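Vimora publishes planning guide and fixed-scope purchase terms for robotic board-assembly cells

Trornavby, November 25, 2022 – Vimora, a supplier of small robotic assembly cells for electronics repair and low-volume build, has published a planning guide for buyers together with a revised set of purchase terms. The guide covers equipment selection, fixture design, floor space, staffing and the costs that fall outside the quoted price of the arm. The terms apply to all new quotations issued from the Trornavby office and replace the time-and-materials contract used until now.

Both documents were prepared under Juwita Gunawan, head of applications at Vimora, and were reviewed by two existing customers before release: Sornier, which refurbishes desktop and server hardware, and Begović, a contract assembler of industrial controllers.

Scope of the guide

The guide runs to 58 pages and is arranged in the order in which a buyer normally has to make decisions. It starts with the parts to be handled and ends with the disposal of the cell. Arm selection does not appear until the fourth chapter.

"Most of the enquiries we receive name an arm and a reach figure and say very little about the part," said Gunawan. "We then spend several weeks getting drawings and tolerance data that should have been in the first message. The guide asks for them on page one. A buyer who can fill in that page will get a usable price."

The opening chapter contains a part schedule. For each part the buyer records outside dimensions, mass, the surfaces that may be touched, the surfaces that may not, the maximum insertion force allowed by the part manufacturer, and how the part arrives at the cell. Processors and memory modules have separate entries in the schedule. Contact areas on both are treated as no-touch surfaces throughout.

What the quoted price includes

Under the new terms a Vimora quotation is split into six lines: arm and controller, gripper and fingers, fixtures, guarding and frame, integration work, and acceptance. Each line carries its own price and its own delivery date. Buyers may strike out the fixtures line or the guarding line and supply those items themselves, in which case the acceptance test is limited to the equipment supplied by Vimora.

Integration work is priced as a fixed sum for a fixed list of tasks. A task is defined as one part type, one pick position and one place position. Adding a part type after the order is signed is treated as a change and is quoted separately – the rate is printed in the terms and does not vary with the size of the customer.

The following are not included and should be budgeted by the buyer:

Electrical supply to the cell position, including an isolator within reach of the operator.
Compressed air, where a vacuum tool is specified.
Network connection and any approval required from the buyer's own IT department.
Sample parts for set-up. These should be scrap or rejected stock of the correct revision.
Risk assessment of the surrounding area.
Operator time during training and acceptance.

The sample parts line has been the most common cause of delay in past projects. The guide asks for 60 samples of each part type, delivered before integration starts. Samples are handled repeatedly and should not be returned to saleable stock.

Fixtures

Fixtures are given a full chapter. In earlier contracts they were folded into integration work, and customers had no clear view of what they were paying for. They now have their own price line and their own drawing approval step.

The guide distinguishes between development fixtures and production fixtures. A development fixture may be made in plastic and is used to settle pick positions, approach angles and finger shape. It is expected to change. A production fixture is made once those values are fixed, from a material chosen for wear and, where bare electronics are handled, for control of static charge. Buyers are advised to place separate orders for the two and to hold the production order until the development fixture has been signed off.

Board orientation should be settled at the same stage. A fixture mounted upright takes less bench area and can bring the part closer to the position it will have in a vertical chassis, but the part has to be retained against gravity at every point in the cycle. A flat fixture is simpler to load by hand. The guide includes a worksheet for comparing the two and recommends that the choice be recorded in writing with the name of the person who made it.

Begović chose upright fixtures for its controller line and has supplied its fixture drawings as a worked case for the appendix. The drawings show how clearance was left on both sides of each part so that the fingers could open fully without touching a neighbouring part. The clearance had to be increased after the first drawing issue, when the width of the finger linkages was found to have been left out of the calculation. Vimora now sends a full outline model of the gripper, linkages and screw heads included, before any fixture drawing is started.

Grippers and fingers

Two-finger electric grippers are treated as the default for modules and packaged devices. Vacuum tools are covered in a shorter section and are recommended only where the part has a clear flat area and the part manufacturer permits contact there.

Fingers are classed as consumables. The quoted price includes 3 sets, one fitted and the others held as spares. Buyers should record finger wear at a fixed interval and should not wait for missed picks before changing a set. A changed set requires a short position check, and the procedure is printed on a single sheet intended to be kept at the cell.

Wrist cameras are listed as an option. They add cost in two places – the camera itself and the lighting needed to make its results repeatable. Bright metal surfaces such as heat spreaders and bare frame sections can reflect enough light to hide an edge. The guide recommends that the camera be tested at the buyer's own site, under the lighting that will be present during normal shifts, before it is relied upon for part location.

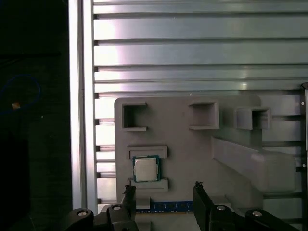 Can a buyer order the development fixture first and leave the arm until later?

The fixture line can be ordered on its own under the new terms, with drawing approval as the only acceptance step. The price of the other lines is then held until the end of the following March, after which they are quoted again.

Acceptance and payment

Payment is made in three stages: on order, on delivery and on acceptance. The acceptance test is run at the buyer's site with the buyer's parts and operators. The list of tasks in the order is the list of tasks tested. A missed pick that the cell recovers from without help is logged but does not fail the test. A dropped or marked part does.

Sornier asked during review for the test to be split over more than one shift, as its incoming stock differs between morning and evening deliveries. The terms now allow 2 test sessions at no extra charge, on dates chosen by the buyer.

"We buy equipment against a yearly budget and we need to know which costs arrive in which quarter," a spokesperson for Sornier said. "The old contract gave us one total and a monthly invoice. With separate lines we can move the guarding into one period and the integration into the next. The total may be the same, but it is much easier to get approved."

Running costs

The final chapters deal with costs after acceptance. They include a blank table for finger sets, fixture replacement, controller back-ups, software support and operator retraining. Vimora has not filled in typical values. Usage differs too widely between sites for a general figure to be of use in a budget, and the company will instead complete the table for a named site as part of a paid planning visit. The fee for the visit is deducted from the integration line if an order follows.

Software support is optional after the first year. Without it the cell continues to run and the buyer keeps all programs and position data, but changes to the controller version are not covered.

Availability

The guide is available in English from the Vimora sales desk in Trornavby, free of charge. The purchase terms are supplied with it as a separate document. Quotations already issued under the previous contract remain valid until their printed expiry date and can be converted to the new terms on request.

Planning visits can be booked through the same desk. Buyers are asked to send the completed part schedule with the booking.

About Vimora

Vimora designs and installs small robotic cells for the handling and assembly of electronic parts. Its work includes fixture design, gripper selection, integration and operator training. The company is based in Trornavby.

Press contact

Juwita Gunawan
Head of Applications
Vimora, Trornavby

Notes for editors

Drawings from the Begović appendix may be reproduced with the permission of both companies. Requests should state the drawing number and the title of the publication.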